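4.2 Bench Comparison of Hand-Held Grippers

All gripper trials took place at the Getholm bench, on a wooden table covered with a sheet of grid paper.
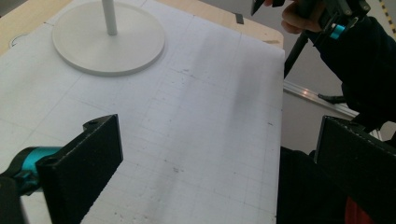

Figure 3. View from the camera on one hand-held gripper. Its two black fingers are in the foreground; the second gripper is held at the upper right, and a white stand with a round base rests on the grid.

4.2.1 Finger Geometry

Two finger sets were compared. Set A, drawn by Herrera, uses a narrow angled bracket on both sides. Set B replaces one bracket with a wide flat plate. Both sets mount on the same joints, so a swap requires only a screwdriver and a new zero reading of the jaw opening. The camera mount was left alone during swaps, and its calibration was checked at the start of each session.

Set B blocks a larger share of the camera's lower field than Set A. We expected this to hurt tracking, as fewer grid crossings remain in view when the gripper is held low. In practice the loss was small as long as the operator kept the tool tilted slightly forward. With the tool held level, tracking dropped out more often for Set B, mostly in the last part of the approach.

4.2.2 Procedure

Each operator completed 100 approach-and-grasp trials per finger set. The target was a thin vertical pole on a round base. The base was free to slide, and a trial was marked as failed if it left its starting grid square before the fingers closed. Operators were told to close on the pole at any height they liked. Sessions were split into blocks of 30 trials, with a shorter final block, and the order of the finger sets was switched between operators.

In the two-handed condition, the second gripper was held beside the work area and brought in only after the first had closed. Both cameras recorded throughout. Clock offset between the two recordings was estimated from a shared tap on the table at the start of each block.

4.2.3 Observations

Set A gave cleaner contact on the pole but was less forgiving of side error. When the approach was off center, the bracket tip tended to push the pole before the opposite finger reached it. Set B tolerated more side error — the plate acts as a stop — but operators reported that they could not judge its depth well from the camera image alone.

Lighting mattered more than we had planned for. Soft shadows on the paper were at times picked up as edges by the tracker, and specks and smudges on the sheet produced stray features. Ní Bhriain reran the tracker with a higher contrast threshold, which removed most of the stray features and left some 900 usable points per sequence. The threshold was then fixed for all later runs, including those at the Prurncombe site described in Section 5.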